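Review: The Awwad Carry-On Pack for Extended Coastal Travel
Travel Equipment Desk, 20 Jun 2025

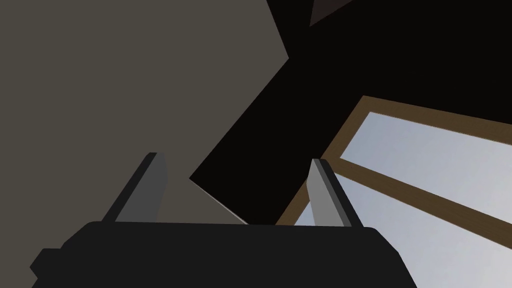
Gray and near-black surfaces in a computer rendering.

The Awwad is a soft-sided travel pack intended for visitors who move between several lodgings in a single trip and prefer to keep their belongings with them. The Equipment Desk assessed it on a seven-night itinerary along the Rusovico coast, traveling by public bus, shared van and passenger ferry. The pack was purchased at the regular retail price, and the manufacturer had no part in the review.

Construction is sound. The main compartment opens on three sides and lies flat, so that clothing can be reached without emptying the bag onto a hotel bed. Two compression straps hold the contents in place and did not loosen during the long van ride from the airport to Zukiver, much of which is on unpaved road. The zippers ran smoothly throughout, although the pull tabs are small and difficult to grip with damp hands.

The harness is the strongest part of the design. The shoulder straps adjust at the top as well as the bottom, and the hip belt carried a fair share of the weight on the climb from the Zukiver ferry landing to the upper town. Reviewers of shorter stature found that the belt sat low even at its tightest setting. The straps tuck behind a panel when the pack must be checked, a step that takes some practice.

Storage for small items is less satisfactory. There are two outer pockets, and neither is deep enough for a guidebook of ordinary size. The document sleeve sits against the back panel and is secure, but it cannot be opened while the pack is being worn. Travelers who expect to show a passport or ferry ticket often will want a separate pouch.

Weather protection was tested by circumstance. Rain fell steadily during the crossing to Pretent, and the pack spent the trip on an open deck. The contents stayed dry except for a small area near the top seam. The rain cover supplied with the pack was then used for the remainder of the journey and gave no further trouble. It stows in a base pocket — a sensible place, though the pocket holds grit and should be shaken out after days near the beach.

The pack was accepted in the cabin on both flights. Cabin limits differ among carriers, however, and a fully loaded Awwad bulges at the front. Travelers should measure the pack after it has been filled and compare the result with the rules printed on their ticket.

The warranty covers stitching and hardware for two years. It does not cover damage by baggage handlers. A revised model with larger outer pockets is expected in November, and readers with no immediate travel plans may wish to wait for it.

Recommended, with reservations concerning pocket size and fit for shorter travelers.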